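July 5, 2022

I have spent most of this week reading about floors, so this post is going to be about floors. We are redoing the kitchen and hall, and I had assumed that choosing what to walk on would take an afternoon. It has taken a lot longer than that.

The old kitchen floor was cork tiles, put down by whoever had the house before us. I liked it. It was warm underfoot and a dropped cup had a fair chance of surviving. But it had gone black along the sink side and two tiles near the back door had lifted, and once water gets under cork there isn't much you can do except pull it up.

Leif Nordin came to look at what was underneath. He has laid floors for 20 years and doesn't say much while he's measuring. He put a long straight edge down in several places and told me the concrete dips towards the larder. It needs levelling compound before anything else goes on it, whatever we choose. That was not in my budget, but it is now.

He also told me to stop looking at small samples. I had a row of them on the windowsill, each the size of a playing card, and they all looked fine. His advice was to go and stand on a whole floor in the colour I wanted, in daylight, and look along it towards the window.

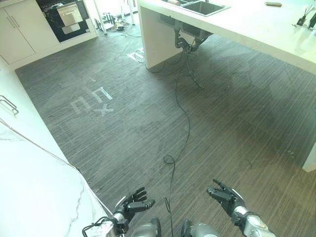
Dark grey with a wood grain. The light brings out the scuffs.

I had been fairly set on dark grey until then. I still like it, but I now think it is a colour for people who sweep more often than I do. In a dull room it would be easier to live with. Our kitchen faces south and gets the sun from breakfast until mid-afternoon, so every crumb would be on show. A mid-brown or a greyish oak is more forgiving, and that is where I've ended up.

The other thing I hadn't thought about is which way the boards run. Sorin Nedelcu, who lives across the road and did his own hall last summer, laid his across the width and wishes he hadn't. It makes the hall look shorter. Ours will run lengthways, from the front door through to the kitchen, with no bar in the doorway if Leif can manage it.

The quote came to just over £1,000 for the labour and levelling – boards are extra. Work starts later in July. Before then I have to empty the larder, take the kitchen door off and find somewhere to put the fridge.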